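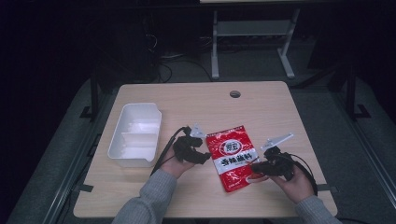

Red foil sachet and two-compartment tray on the sorting table.

Packets and Sachets: Frequently Asked Questions
Studuseo Pantry Storage, Bristville
14 shares | 3 comments

What kind of packets can I keep in a divided tray?
Flat foil sachets, soup mixes, yeast, gravy powder and tea all work well. Jars and bottles belong on a shelf.

Why use a tray with two compartments?
We keep opened packets in the front half and sealed ones in the back. You can split them by sweet and savory if that suits your cooking better.

Should sachets stand up or lie flat?
Stand them up if they are full enough to hold their shape. Thin ones fall over, so lay those flat and overlap them like roof shingles.

How many fit in one tray?
It depends on the packet. Primo Bortolotti, who runs our Lombardi Street store, gets some 32 yeast sachets into his tray at home. With large seasoning packets, expect 11.

I can't read the label. How do I sort it?
Many of our customers buy seasonings with labels in a language they don't read. Write the contents and the expiration date on a piece of masking tape and stick it on the back. Leave the printed date uncovered.

What do I do with a packet once it's open?
Fold the top over twice and clip it. If the powder has clumped, throw it out.

How do I clean the tray?
Warm water and dish soap. Powder collects along the divider, so run a soft brush down both sides. Let the tray dry completely before refilling it.

Do you have a store in Sakulden?
Not yet. We deliver there, and the fee is waived on orders over $33.

When do you run the pantry sorting class?
The next one is in December. Bring your own packets.

3 comments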